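What the second arm taught us about sorting

I have been promising a proper write-up of the block sorting work since March, and several of you have written to ask (thank you, it really does help to know someone reads these!), so let me finally sit down and do it.

The question was a simple one. If you train a policy on two arms sharing one bin, do they learn to stay out of each other's way, or do you have to tell them? Nele Van Hecke, who built most of our Flarier code, was sure we would have to tell them. I was hopeful, as I usually am. We collected 878 demonstrations, all of them sorting blocks by color, and trained the same model 2 ways – once with each arm seeing only its own joint positions, and once with both arms seeing everything. 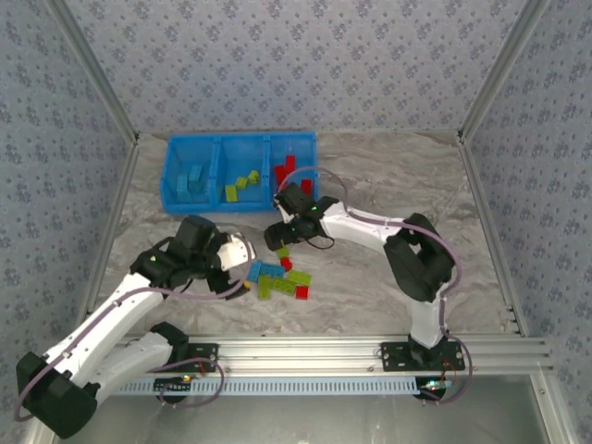 What we found

The shared version did better, and by more than I had dared to guess. Over 20 test runs with a mixed pile, it finished 14 without the arms touching. The separate version kept getting into a sort of polite standoff over the middle compartment, each gripper waiting for the other to leave, and I'm afraid I laughed out loud the first time I watched it.

The runs that failed mostly failed at the end, when the last couple of blocks lay close together and both arms wanted the same one. Nele thinks a few more demonstrations of tight piles would fix it. I would like to try giving one arm priority first, mostly because it's cheap to test and I can do it over a long afternoon with a pot of coffee. We'll probably end up doing both, and I'll post the numbers when we have them.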